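# Self-describing services don't describe much 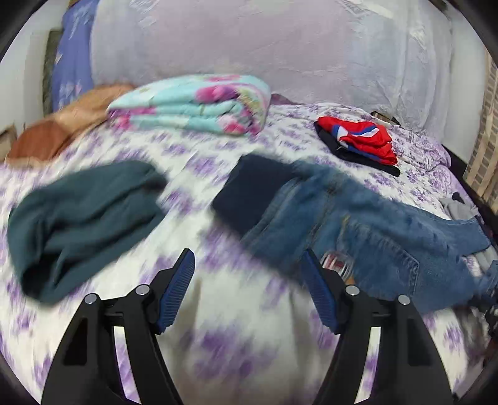
*A fleece on a floral sheet.*

Bitport's pitch is that a client reads the service description and works out the rest. I doubt it. I've hooked up six of these since September, and four needed a phone call before the first request went through.

Praltgate lists every input as "string" - dates, prices, all of it. Kun's file is valid and three versions old. A description that no client can act on is paperwork, and I'd trade it for one working sample request.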